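Filed under: Site visits, Automation, Disassembly

Search this blog Go

Notes from the Censide open day

Thursday, December 28, 2023

I spent a morning at Censide's disassembly lab in August and have only now typed up my notebook. Nadine Twal organised the visit and ran the safety briefing. Visitors were split into two groups, one for conveyor sorting and one for the PC teardown cell. I asked for the teardown cell and got it.

The problem is easy to state. Desktop computers arrive at a recycler in no order, from any maker, in any condition. The recoverable value sits mostly in the boards, the memory and the copper. Shredding the whole unit is cheap and loses a good part of that. Hand disassembly recovers more but costs labour, and the work is dull and hard on the wrists. Censide is trying to find out which steps of the hand process can be given to an arm without the cycle time becoming silly.

Ghassan Moussa took our group through the cell layout. It is simpler than I expected. The arm is bolted down at the back of an aluminum work table and reaches forward over the case. A person opens the case and lays it flat. There is no conveyor feeding the cell yet, and he was plain that there won't be one until the removal steps are dependable.

The task list has 4 stages: locate the components, release whatever holds them, extract them, and place them in a fixture or bin. Location is close to solved for their purposes. The model was trained on 2000 labelled views of opened cases and finds a memory module or a drive cage readily enough, even under a mess of wires. Release is where the effort goes. A memory latch needs a small push in the correct direction. A SATA plug needs a pull along its own axis, and some of them have a metal clip that has to be squeezed first. Get the angle wrong by a few degrees and the connector body binds.

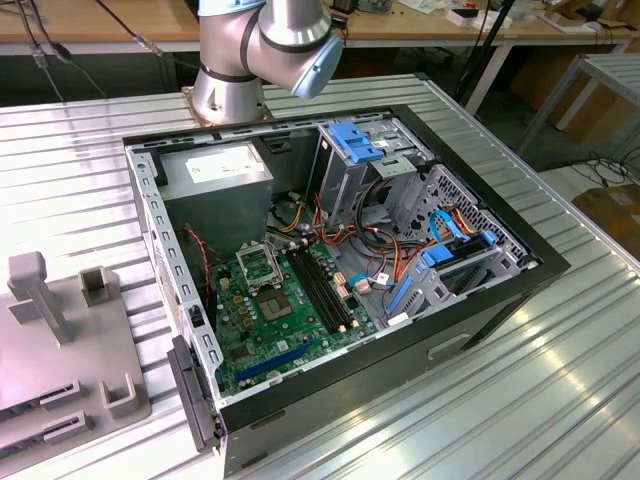

Cabling is the other difficulty. A rigid part stays where the model says it is. A bundle of supply wires moves as soon as anything touches it, and it may then cover the part you wanted next. Their current approach is to push the bundle aside, look again, and plan again. Moussa called this "sweep and re-look" and gave the cost as one extra planning cycle per sweep. I asked whether they had considered cutting the wires. They have. Cutting is faster, but it leaves stubs in the connectors, and the downstream buyer pays less for boards with stubs on them.

Wen-hsiung Tse looks after motion control and answered most of my questions on force. The arm runs in an impedance mode near contact, with the stiffness lowered along the insertion axis and kept higher across it. The force ceiling during extraction is 100 newtons, and the controller backs off and retries before reaching it. He would like a better wrist sensor. The present one drifts with temperature and has to be zeroed between cases.

The planning layer is called Jeltis and was written in-house. It holds a dependency graph for each case: this bracket before that drive, this plug before that board. The graph is built from the camera view and corrected as parts come out. I liked that it can say it doesn't know. When confidence falls under a threshold it stops and asks an operator, and the answer is logged. The log had 456 such requests in it on the day I visited. Tse scrolled through a number of them, and a surprising share concerned plastic clips that vary between revisions of the same case.

Fixtures got less attention than I thought they deserved. Theirs are grey plastic, swapped out according to what is being removed, and the design iterates quickly. Suha Hamdan does that work. She pointed out that a good fixture takes a step away from the planner, so an afternoon of CAD can be worth more than a month of tuning. I agree with her, having spent that month myself on another job.

Things I would want to see before calling it ready:

Screws. The demonstration avoided them. Stripped heads are common in old machines and need a fallback.

Dust. The cases prepared for visitors were cleaner than what I see on a receiving dock.

Tool changes. I was given no figure for the time lost between release and extraction.

Throughput was not published either, and I didn't press. It is a research cell, and Twal said as much in the briefing. She expects a second open day once screw removal is in, and I have asked to be put on the list.

Parking is at the rear, through the second gate. Closed shoes are required. The coffee is from a machine and is poor.

Last updated: see post date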